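The lot cost 2 and a half months of Adanech's patience before a single piece of it arrived, and when it did, in November, she was sure she had been cheated.

"Nine hundred dollars," she said to Eldana, who had brought the box up the stairs. "900, for a dead woman's drawer."

"You said the letter called it a collection."

"The letter called it a lot of things."

The letter was from a Mr. Chala, of a firm named Prinar, and it said that her aunt Tsehay had left jewelry appraised at 1,000 at the very least, to be released on payment of fees. Adanech had never known her aunt to own anything worth insuring. Tsehay had worn the same brown coat to three weddings. She bought earrings from a tray by the bus station and gave them away when they pinched. A woman like that did not get appraised.

Still, Adanech had paid. She told people it was out of respect. Eldana, who was no fool either, let her say it.

They carried everything into the back bedroom, where the light was better and the bed was wide. Eldana wanted to use the kitchen table. Adanech said the kitchen table was for eating, and besides, small things rolled off it.

"Small things roll off a bed, too," said Eldana.

"Not off this bedspread. It's rough."

It wasn't especially rough. She just liked the old newspaper print, and she wanted something cheerful under whatever came out of that box.

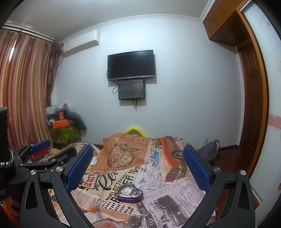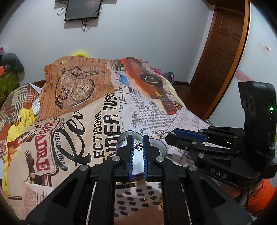

Mitiku Chala's inventory ran to four pages, and Adanech read it standing up, with her glasses pushed hard against her nose. It listed a "bridal casket, silver and enamel." She looked at the bed for a long while. What she had was a heart-shaped tin, purple, with a silver lid, the kind that chocolates come in.

"Casket," she said.

"It could be old," said Eldana.

"It could be Valentine's."

Eldana turned to page three, where one line had been crossed out and written over in a different pen. She held it to the window, then laid it down again without a word. Adanech noticed that. She noticed most things about paper.

"What was under it?"

"A name. Wael Erraji."

Adanech sat down on the edge of the mattress. She had heard that name once, through a closed door, when she was nine, and her aunt had come out afterward in the brown coat and asked if anyone wanted soup.

"Well," she said at last, "he had terrible taste in boxes." But she asked Eldana to read her the page again, from the top, and slowly.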